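Blažena Kadlec had cooked the canteen lunch at Civon for years. In September the arm took over the stove, and she was moved to a stool with a screen and 398 recipes to approve.

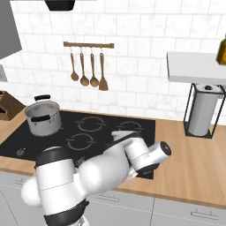 She missed tasting most of all. The recipes had no step for it. On the screen the wooden spoons hung on their rail above the cooktop, and she asked Dušan which one was hers.

"None," he said -- kindly enough. She approved the soup and added salt to the notes.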